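Booth 6 gripper fault – photos and notes
Last updated: February

We lost most of a shift on booth 6 this month when the left arm stopped letting go of things. The log shows fault code 3388, "jaw position not reached," 14 times before the line was paused. These notes are for the other crews at Steststead and for Meng, who supplied the fingers.

The fault came up only on bag work. On trays and baskets the left gripper opened and closed normally. With a thin plastic handle in the jaws it would close, lift, and then stay shut when told to open. The right arm kept following its own program, so for 2 of the 14 faults both arms were pulling on the same bag before the force limit stopped them. 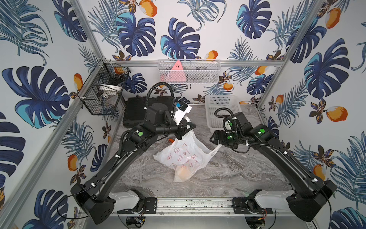 Shabani Shemweta took the left gripper off at the end of the shift and found a strip of torn plastic wound into the slide behind one finger. It was packed in tight enough to hold the jaw against the motor. The slide had a light score mark but was still within limits, and it went back on after cleaning.

The software side was ours to fix. The Vokmont controller reports a jaw fault to its own arm only, and the second arm had no instruction to wait for it. Now a jaw fault on either side holds both arms where they are. Motor torque stays on, so a load does not drop.

Until further notice:
Check behind the fingers at the start of each shift and after any torn bag.
Do not pull a bag free by hand while the arms are powered. Press the stop first, then cut the handle.
Write down the time of every 3388, even if it clears after a reset.

We ran the bag program for six hours after the change with no faults. The Zirkidari booth has the same fingers and the old settings – it stays on tray work until the update is loaded there. A spare slide is on order for the left arm.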